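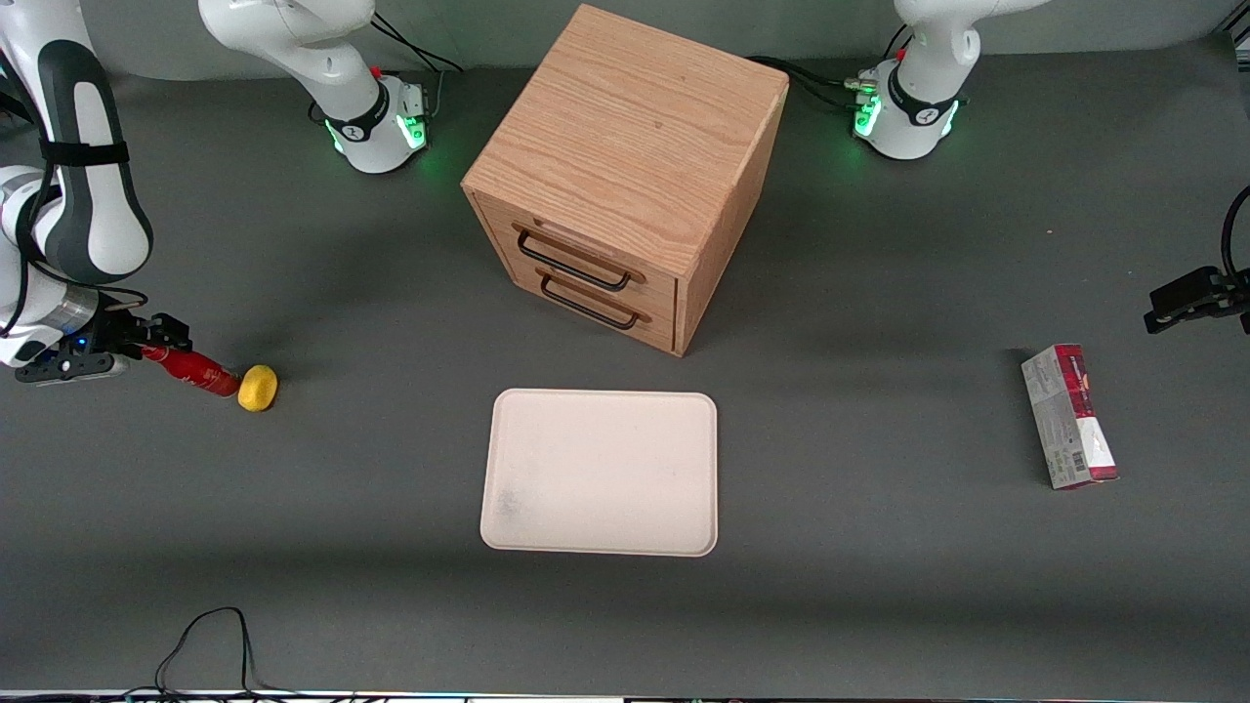
La mesa Gelton de altura regulable, después de siete meses

Por Flurina Danzer — enero

Compré la mesa Gelton en junio para mi cuarto de trabajo, donde traduzco manuales y, por las tardes, coso un poco. Antes tenía una mesa Schwaiger heredada de mi tía, muy bonita pero demasiado alta para mí. Después de dos horas me dolían los hombros. El médico me recomendó cambiar la silla, cambié la silla y me seguían doliendo.

La Gelton me costó 258 euros con el transporte hasta Zekudville. No es barata para una mesa de manivela, y quiero decirlo enseguida: es de manivela, no tiene motor. Yo lo prefiero así. La mesa eléctrica de mi hermano, una Plodden, se queda a veces bloqueada a media altura y entonces él debe desenchufarla y esperar.

El montaje me llevó una tarde entera. Las instrucciones vienen en cuatro idiomas y la parte española está traducida con poca atención — dice «tuerca» donde el dibujo enseña un tornillo, dos veces. Recomiendo seguir solamente los dibujos. Faltaba también una arandela. Escribí al servicio de atención y me la enviaron en un sobre después de 11 días, sin pedirme la factura. Mientras tanto usé una que tenía en casa.

Lo que más me gusta es la estabilidad. Con la máquina de coser a toda velocidad, la mesa vibra un poco en la posición más alta, pero en la posición de sentada casi no se nota. El tablero resiste bien las tazas calientes. No resiste tan bien las tijeras: ya tengo una raya larga en la parte derecha, por culpa mía. He probado un lápiz de cera para muebles y el resultado es regular.

La manivela se pliega debajo del tablero, y este detalle me parece bien pensado. Sin embargo, hace un ruido seco al girar, como un molinillo viejo. Puse una gota de aceite y mejoró durante unas semanas. Si usted trabaja con otras personas en la misma habitación, quizás les molestará. Subir la mesa desde sentada hasta de pie me exige bastantes vueltas, y confieso que en los días de mucho trabajo no lo hago.

Tampoco me convence la bandeja para cables. Es estrecha y un enchufe múltiple normal no entra. Al final compré dos ganchos adhesivos, y uno ya se ha caído.

¿La compraría otra vez? Creo que sí, pero en el tamaño más ancho, porque con el diccionario abierto y el teclado me falta sitio para el cuaderno. A mis hombros les ha hecho bien. La mesa de mi tía está ahora en el pasillo, con las plantas encima.

Este sitio utiliza cookies propias para recordar sus preferencias. Aceptar | Más información

Contacto | © Flurina Danzer | Volver arriba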